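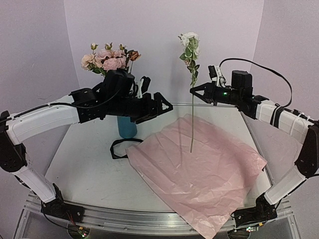 Fig. 1. Two robot arms facing each other across a white tabletop.

Week 9: The Cover Version and the Community Choir

Reading for this week: course packet, section on arrangement. Listen to the four tracks in the shared folder before class, at least once on headphones and once on speakers.

1. What we mean by a cover

A cover is a new performance of a song that is already known from a recording. That second half matters. Folk singers passed songs around for centuries, but there was no fixed version to measure a performance against. Once a recording exists, listeners carry it in their heads, and every later version gets heard next to it.

Terms to know:
Cover – a new performance of a song known from a recording.
Arrangement – the choices about who sings or plays what, in which key, at what speed.
Transcription – writing down what is on the recording as closely as possible.
Tribute – a performance that presents itself as honoring the original artist. A tribute is usually made of covers, but most covers are not tributes.

2. From solo voice to group

Most pop songs written in the first person are built for one singer. When a choir takes one on, the "I" in the lyric is sung by many people. Some listeners hear this as comfort, others as a loss of privacy. Both responses turned up in last week's journals and you should be ready to defend yours.

Practical problems the arranger has to solve:

Range. A solo melody may cover more than an untrained group can manage. The usual fixes are to lower the key or to hand the high phrase to one section.

Rhythm. Solo singers drag and rush on purpose. A group can't do that together without a lot of rehearsal, so the arranger has to decide on one rhythm and write it down. Some of the looseness goes.

Breath. A group can stagger its breathing and hold a note far longer than a soloist. Listen for this in the last chorus of track 3.

Words. Consonants at the ends of lines pile up. Many directors ask only a few singers to sound the final "s" or "t".

3. Case: the Trostbridge sing-in

The Trostbridge Open Choir meets once a month with no audition. People arrive at 7 p.m., learn one song in three parts by ear, and record it before they go home. The recording we will use was made in November in the old Pliltberg hall, with about 800 singers. The song is "Gistus," originally released by the duo Verschueren as a quiet home recording with one voice and a nylon-string guitar.

Points to listen for:

The original runs just over two minutes. The choir version is almost twice that, and most of the added time is in the pauses between verses.

The guitar part is gone. The low voices hum its bottom notes, and nobody sings the upper ones until the second chorus.

The third verse stays a solo. Compare this with track 2, where the whole group sings throughout.

The room is part of the sound. Pliltberg seats 3,958 and was mostly empty that night, so the echo is long. The director slowed the ending to let it clear.

4. Questions of permission

In the United States, a person who wants to release an audio-only cover of a published song can generally get a mechanical license at a set rate. Posting a video is different – it calls for a synchronization license, negotiated with the publisher, although some video sites have their own agreements in place. We will go over this properly in week 11. For now, just know that the two are separate.

5. For next class

Pick one song of your own choosing and write a one-page plan for a choir arrangement in three parts. State the key, the speed, and who carries the melody in each section. Notation is welcome but not required. Bring a paper copy.

Listening journals are due at the start of class. The long essay has a limit of 3,000 words, notes included, and topics need to be approved before you start drafting.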